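June 23, 2024

I'd been meaning to get out to Stirkeo for ages, mostly because a mate kept going on about the two-armed machine its members are building after hours. It's called Banovon, and the bloke leading the build put the kettle on before I'd found a stool.

"We started with one arm and got cocky," he told me. The job they've picked is tidying up after a meal, and yes, I laughed (my own kids can't manage it).

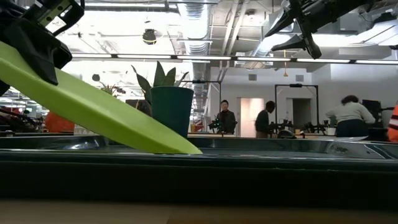 Banovon with the lime-green piece in its gripper, over the dark green tray.

"Shiny stuff is the worst," he said. "Metal bowls, forks, anything that throws the light back at you. I've rewritten the grasping code 17 times and I still swear at cutlery."

So what does a hobby like this cost? He winced. They've spent $1,829 so far on brackets, cable and fingers, on top of the arms, which came second-hand!
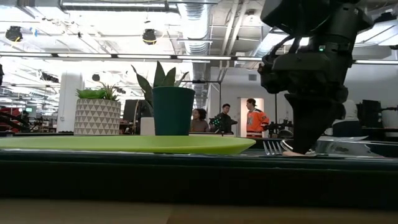

Words by the Otetti newsletter desk

I asked about the fingers, and off he went. They print their own, and the current shape is version 3, a wedge that's meant to slide under a rim.

"Flat things are hard, skinny things are harder," he said. "You've got to come in at the right angle or you just shove it along."

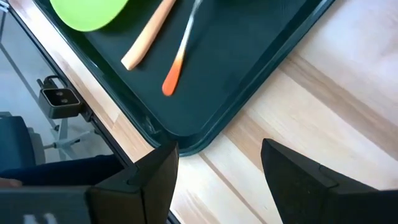
He reckons the wrist is next, and he'd like it sorted by August so they can show it at the Barros open day. "Come back then," he said, "and bring your own dishes."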